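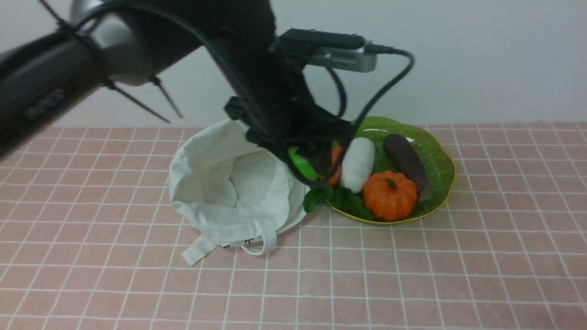
**Brirnura Play Library Bulletin — Issue 61**

## Market Bag households wanted in Tandside and Gresurbridge

We're looking for 32 households with young children to borrow a bag of toy vegetables for six weeks, play with it as much or as little as they like, and tell us what went on. If you have a child between two and six at home and a bit of floor to spare, please read on!

Market Bag is the new lending set from Brirnura. Each one is a canvas tote, a basket and a mixed load of toy vegetables, and the idea is that everything travels in the tote and comes out at the other end to be set up as a stall, a kitchen, a garden, a soup, a hospital for sick carrots or whatever the day calls for. We've been lending single toys for years, and the play food has always gone out the door faster than anything else on the shelves. What we don't have is a set that was planned as a set. We'd like to get it right before we buy more, and for that we need real living rooms.

### What's in the bag

The sets won't all be the same. We bought from several places, and we like the mix. Most have an orange carrot and something green and glossy, and many have a pumpkin with a little stem, which is small enough for a toddler to carry around all afternoon. There's a purple eggplant that makes a surprisingly good telephone. Some sets have leafy greens that spill over the rim of the basket, and children seem to love stuffing them back in.

We're especially happy about the white daikon radish. Plenty of kids in Gresurbridge know daikon from their own kitchens, plenty in Tandside don't, and we'd love to hear what it gets called in your house. (Our own desk has heard "big tooth" and "snow carrot" so far.)

The basket is shallow and see-through green, with a scalloped edge. The tote is white canvas with two fabric handles. You may draw on it if you ask us first — we have a few that are set aside for exactly that.

### What we ask of you

- Pick up your bag from the Tandside library desk or the Gresurbridge branch at the start of the loan.
- Let the children play. No lesson plan, no special hour.
- Once a week, jot down a few lines in the notebook that comes in the tote. Half a page is plenty.
- Try the packing-up game at least twice in the six weeks (see below).
- Come to one shared play morning, from 10 a.m. to noon, with your bag.
- Bring everything back, including the pieces that have been under the couch.

The notebook matters most to us. We want to know which vegetable went to bed with somebody, which one was left in the basket the whole time, and what got added from your own cupboards. If your child ignored the set for two weeks and then wouldn't leave it alone, write that down. If they ignored it for all six, write that down too. You won't be letting us down.

### The packing-up game

It's very simple. Stand the tote open on a table or the floor, put the basket next to it, and move the vegetables from one to the other. You can take turns choosing, or one person can be the shopper and the other the seller. Long things like the daikon and the eggplant are fun to fit in, and a soft tote likes to fold in on itself at the top, so little ones may want a grown-up to hold it open. Older children often want to do it with their eyes shut.

We'd like to find out whether children enjoy tidying the set away when the bag is part of the play. Some of us think yes. Some of us have children.

### Who can take part

Any household that lives in Tandside or Gresurbridge, with at least one child from two to six. Grandparents who look after a child two or more days a week are very welcome to apply, and so are home daycares with up to five children. You don't have to be a Brirnura borrower already, and there's no fee or deposit. We'll sign you up for a free card when you collect.

We'd be really glad to hear from families who speak a language other than English at home. Write the notebook in whichever language is easiest and we'll find a reader.

One safety note: the smaller pieces aren't right for babies who put everything in their mouths. If you have a child under two as well, tell us on the form and we'll make up a set of the larger vegetables only.

### What you get

Six weeks with the bag, first pick of the finished sets when they go on the lending shelf, and a $32 grocery voucher when the notebook comes back. Snacks at the play morning are on us. Nothing will be charged for lost or chewed pieces. We have 4,000 toys on our shelves and every one of them has been chewed by somebody.

### We're also hiring: Market Bag helper

The same project has room for one paid helper. This is a short, friendly job, paid as a flat $300 for the whole round, and it would suit a student or a parent with a couple of free mornings.

You'd check the bags as they come back, wash the vegetables, match each set to its card, and refill the totes for the next loan. You'd also help set up tables for the play mornings and type up the notebooks. The work is in our back room in Tandside, mostly between 9 a.m. and 1 p.m., and there's some lifting of boxes. You should like sorting, be able to read messy handwriting, and be patient with people who are three years old. Experience with children is nice to have, but we'll show you everything else.

### How to apply

Households: ask for the green form at either desk, or write us a note with your child's age, your part of town and a phone number. Tell us if stairs are a problem and we'll bring the bag down to you.

Helper: leave a short letter at the Tandside desk marked "Market Bag helper." One page is fine. Tell us what you've done before and which mornings you could work.

Forms and letters are due by the end of September, and bags go out in October. If we get more than 32 households, we'll draw names and keep the rest on a list for the spring round, which will use the toy fruit from our Hung set.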